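What I Did With Handheld Grippers and a Green Cap

Project report, August 2023
Student: Hanane Kamel
Supervisor: Godfrey Rotich

So my project started with a pretty small question. If you want a robot to learn how to handle soft stuff, how much does it matter how the human demonstrator does it? Everyone in our group was already collecting demos with the handheld grippers, and we all had our own habits. Remzi Taşdemir goes fast and fixes mistakes as he goes. I go slow and still make the mistakes. I wanted to know if a policy could tell us apart, and whether it would care.

I picked cloth because it's awful (in a good way!). A block stays a block, but fabric changes shape every time you touch it, so two demos never start from quite the same place even when you try.

The setup

We used a pair of grippers, one in each hand, each with its own camera, plus one more view from above the hands. Our recording software is called Pesik, and Mounir Erraji wrote most of it, so a big thank you to him for answering my messages at midnight. I recorded 38 demos per style. One style was "smooth," where you plan the grasp and commit to it. The other was "corrective," where you're allowed to let go, nudge and grab again.
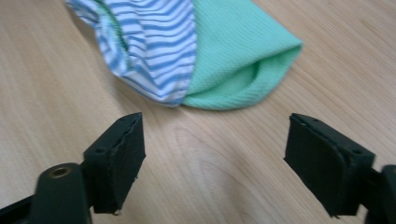
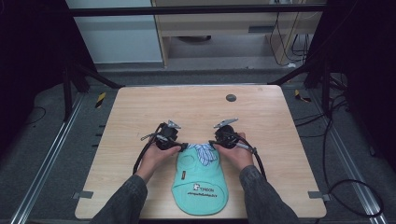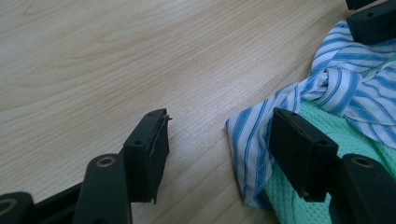 Student Projects in Robotics, Vol. 3, No. 9, p. 12

The striped cloth and the mint-green material turned out to be a tricky pair. From the gripper views the stripes are super easy to follow with your eyes, and the green knit has a lot less going on. My guess was that the policy would lean on the stripes too, and I think it did. When I covered up the stripes in the input images, the predicted grasps wandered all over the place. When I covered the green parts instead, they mostly stayed put.

The thing I didn't plan for was the pads. In the gripper views you can see the padding on the left finger isn't in great shape, and I only started paying attention to that halfway through. Worn pads might change how cloth slips, and I can't separate that from demo style with the data I have. Zamfira Bratu suggested swapping in fresh pads and repeating the smooth set, and I'll try that in October.

Results

I trained one policy on each style, same settings, and gave each one 12 tries at the same task. The smooth policy managed 3 and the corrective policy managed 9. I really thought it would go the other way! The smooth demos looked so much nicer when I played them back.

Watching the failures helped. The smooth policy would miss the edge of the cloth, close on nothing, and then carry on as if it had it - it had never seen a miss before. The corrective one would open up and go back in. It wasn't pretty, and sometimes it took ages, but it got there.

I wouldn't trust this too far. One person did all the demos, so "style" here really means "Hanane on purpose" versus "Hanane relaxed." The next batch will have Remzi and Mounir recording both styles on the same day, with the pads checked before each set.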